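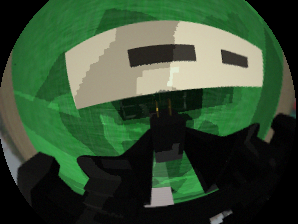 Figure 2. Simulated wrist view with the glossy green sphere between the gripper fingers. The dark patch under the cream band appears to be the gripper's own reflection.

Home | Papers | Code | Talks | Contact

4.2 Reflections and the grasp planner

I'll admit I put this section off for a while, because shiny things are a pain! Our planner, Gridlow, takes the wrist image and splits it into "mine" (fingers) and "not mine" (everything else). With a sphere as glossy as the one in Figure 2, that gets murky. The two thin gold pins in the reflection look a lot like hardware, and our first mask happily labeled them as part of the hand.

So we added a check. Gridlow now renders the fingers from the joint angles alone, and any dark pixels outside that outline go to the object - reflections included. We ran 200 simulated grasps with the old mask and 200 with the new one (400 in all), using the Mirnham scenes from Section 3. The check adds up to two milliseconds per frame, and I can live with that. Curved mirrors still trip up the depth estimate, so we leave those for Section 5.

Comments (2)

tadisden_lab: Does the outline check need exact joint angles? Ours drift a bit.

pixelmoth: Same problem here with chrome balls. Would love to see the mask code!

We use cookies to remember your reading settings. Accept | Manage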